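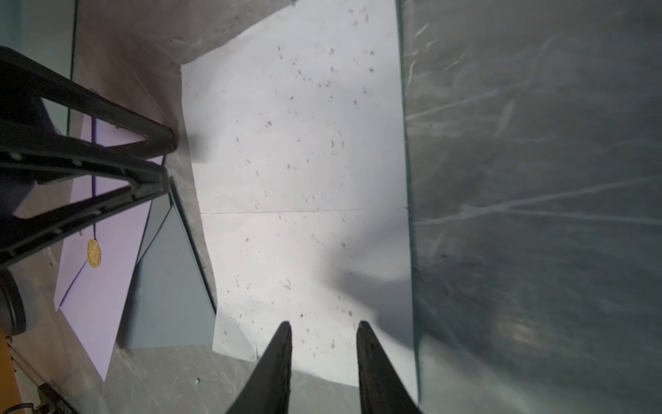

Should I paint the walls before or after laying a new floor in a basement room?

Yara Nassar

Paint first, floor second, baseboard last. Drips on bare concrete don't matter, and you can set the ladder anywhere. Leave the bottom inch rough, the baseboard covers it. Keep a little of each color for touch-ups, as the walls will get bumped while the flooring comes in.

Home Topics Walls Floors Ask Log in 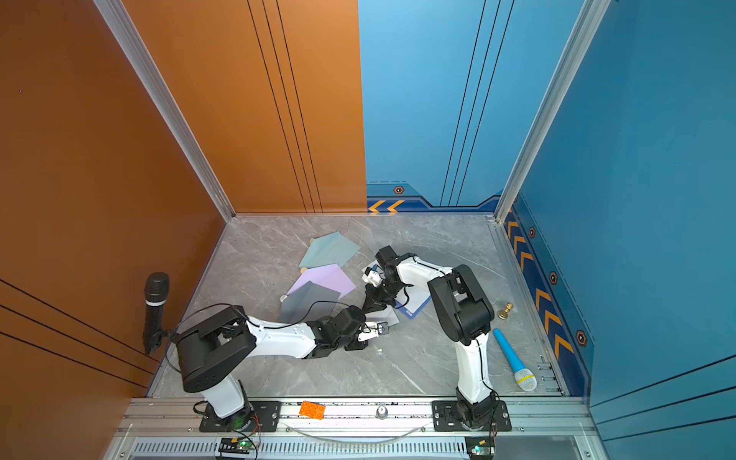

2 min read · 499 views

Omar Issa

I did it the other way around and it was fine. The floor was on sale in November and the paint wasn't picked yet, so the floor went down first. I covered it with rosin paper taped at the seams and painted over two weekends. The room is up to 100 square feet, so that wasn't much paper. Don't use plastic sheeting — it's slippery and the paint stays wet on it and ends up on your shoes.

One thing I'd change is the tape. Mine sat for the whole two weeks and left glue on the floor that took mineral spirits to get off. Test that in a closet first. 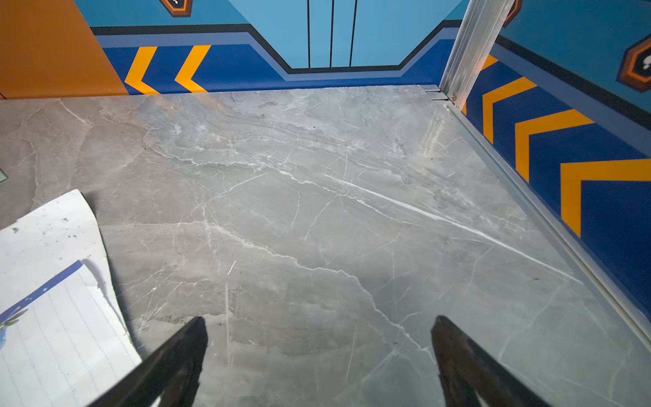
Gray marble pattern with white veining.

Rasha Zein

Agree with Yara on the order. If the floor is already in, Omar's way works. Check that the concrete is dry before either one. Tape down a square of plastic for a day or two and look under it.
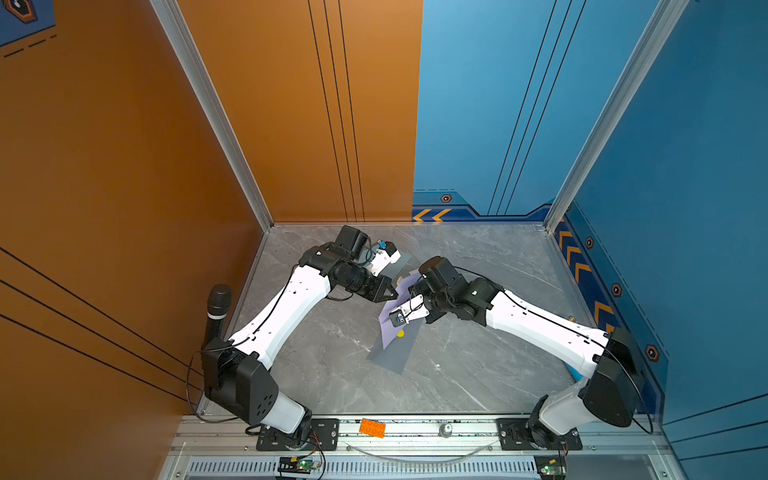

Two wall colors take more planning than one, and the order matters there too. Do the lighter color first and let it wrap a little past the line, then tape and cut in the darker one. You can also change color partway along a wall, the way the back wall goes from orange to blue here, but then the line has to be plumb. Use a level for it. A darker band near the floor, like the navy on the blue side, goes on after both colors have dried. I used Pfeiffer satin for mine and it needed a second coat.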